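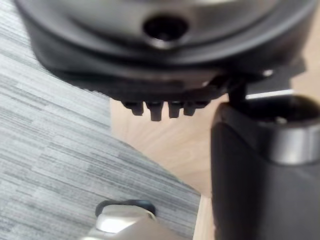
Ticket: O leitor de áudio desaparece nas páginas de episódio depois da actualização do tema
Produto: Brallia (tema para WordPress)
Estado: Resolvido
Prioridade: Normal
Aberto por: Vira Ostapchuk
Atribuído a: Kiran Dwivedi

Vira Ostapchuk
Segunda-feira, 09:14

Bom dia. Actualizei o tema Brallia esta manhã e o leitor deixou de aparecer nas páginas individuais dos episódios. Na página inicial o botão de reprodução continua lá e funciona. Nas páginas de episódio vejo o título, a imagem de destaque e as notas, e entre a imagem e as notas fica um espaço em branco com a altura que o leitor costumava ter.

O site tem 138 episódios publicados. Abri uns quantos ao acaso. Nos mais antigos o leitor aparece, nos mais recentes não. Ainda não percebi onde é que muda.

Já fiz o seguinte:
limpei a cache do browser
testei no Firefox e no Chrome, com e sem sessão iniciada
guardei de novo as ligações permanentes
voltei a guardar um dos episódios sem alterar nada

Nada disto mudou o resultado. Uso um tema filho com poucas alterações (cores e rodapé).

Kiran Dwivedi (suporte)
Segunda-feira, 10:02

Olá, Vira. Obrigado pela lista, poupa-nos tempo.

Preciso de mais alguns dados:
1. Versão do PHP e lista de plugins activos (Ferramentas > Saúde do site > Informações > Copiar para a área de transferência).
2. O endereço de um episódio em que o leitor aparece e de outro em que não aparece.
3. O que surge na consola do browser ao abrir o segundo.
4. Se o tema filho tem uma pasta template-parts e, em caso afirmativo, que ficheiros estão lá dentro.

Por favor não reponha já a versão anterior do tema. Se for urgente ter os episódios a tocar, pode colar o bloco Áudio do próprio WordPress no início das notas dos mais recentes.

Vira Ostapchuk
Segunda-feira, 10:47

Seguem em anexo as informações do site e os dois endereços.

Na consola, no episódio com problema:

Uncaught TypeError: Cannot read properties of null (reading 'dataset')
at initPlayer (player.js:110)

No episódio que funciona não há erros.

Tema filho: existe template-parts/episode/header.php. Quem o criou foi o Radymyr Stelmakh, que montou o site. Pus o Radymyr em cópia.

Plugins activos: Justik (alojamento e feed do podcast), um plugin de cache, um de formulários e um de cópias de segurança.

Kiran Dwivedi (suporte)
Segunda-feira, 11:30

O erro na linha 110 de player.js quer dizer que o script procura o contentor do leitor e não o encontra na página. Nesta versão o contentor mudou de classe e passou a ter um atributo data-source com o endereço do ficheiro. O header.php do tema filho substitui o nosso e deve estar ainda com a marcação antiga.

Isso explica os episódios recentes, mas não explica os antigos, que usam o mesmo modelo. Pode verificar, num episódio antigo, se o campo "Ficheiro de áudio" na caixa lateral está preenchido?

Para separar as duas coisas, active durante uns minutos o Brallia original, sem o tema filho, e diga-me o que vê nos mesmos dois endereços.

Radymyr Stelmakh
Segunda-feira, 12:18

Boa tarde. Confirmo que copiei o header.php do tema para pôr a data por baixo do título. A cópia é de uma versão bastante anterior.

Quanto aos episódios antigos: foram importados do alojamento que usávamos antes e têm o leitor inserido no conteúdo, por shortcode. O campo da caixa lateral está vazio em todos eles. Portanto o leitor que se vê ali vem do shortcode e não passa pelo header.php.

Vira Ostapchuk
Segunda-feira, 12:40

Fiz o teste com o tema original. O leitor volta a aparecer no episódio recente. No antigo continua a aparecer como antes.

Ao carregar em reproduzir no recente, porém, fica a rodar e não toca. A duração mostra 00:00.

Kiran Dwivedi (suporte)
Segunda-feira, 14:05

Então são dois problemas.

O primeiro é o header.php do tema filho. Radymyr, em anexo vai o ficheiro actual com a data já por baixo do título. Basta substituir o que lá está.

O segundo parece vir da cache. Pedi o ficheiro de áudio directamente ao servidor e recebi 200 com o ficheiro inteiro, mesmo quando pedi só uma parte. O leitor novo faz pedidos parciais e espera 206. Ao pedir o mesmo ficheiro com um parâmetro ao acaso no fim do endereço, recebi 206, como devia ser.

No plugin de cache, acrescente às exclusões:
/podcast-download/
*.mp3

Depois esvazie a cache toda, incluindo a do servidor, se a empresa de alojamento tiver um botão para isso no painel.

Vira Ostapchuk
Segunda-feira, 15:22

Exclusões acrescentadas e cache do plugin esvaziada. O alojamento é na Nididberg e não encontro o botão no painel. Continua nos 00:00.

Radymyr Stelmakh
Segunda-feira, 15:31

Substituí o header.php e voltei a activar o tema filho. O leitor aparece e a data está no sítio certo.

Na Nididberg a cache do servidor está em Domínios > Desempenho, mas só a conta principal a vê. Essa conta é da Hanna Skoryk. Já lhe pedi que a esvaziasse.

Hanna Skoryk
Segunda-feira, 16:10

Feito. Esvaziei a cache dos dois domínios porque não sabia qual era.

Vira Ostapchuk
Segunda-feira, 16:26

Já toca. A duração aparece correcta e consigo avançar e recuar. Testei cinco episódios recentes no computador e dois no telemóvel.

Uma pergunta antes de fechar: vale a pena passar os episódios antigos para o campo da caixa lateral? Neles o botão de subscrever não aparece ao lado do leitor.

Kiran Dwivedi (suporte)
Segunda-feira, 16:50

Se quiser o botão de subscrever, sim. O botão só é gerado quando o campo está preenchido. Pode fazê-lo aos poucos: preencha o campo, apague o shortcode do conteúdo e guarde. Se deixar os dois, ficam dois leitores na página.

Há uma ferramenta de migração em Brallia > Ferramentas > Converter shortcodes. Faça uma cópia da base de dados antes de a usar. Ela trata os episódios em lotes e no fim mostra uma lista dos que não conseguiu converter.

Registei também um pedido interno para que o tema avise no painel quando um tema filho tem modelos desactualizados.

Vira Ostapchuk
Segunda-feira, 17:03

Obrigada. Faço a conversão noutro dia, com o Radymyr. Pode fechar.

Estado alterado para Resolvido por Kiran Dwivedi
Etiquetas: leitor, tema filho, cache, pedidos parciais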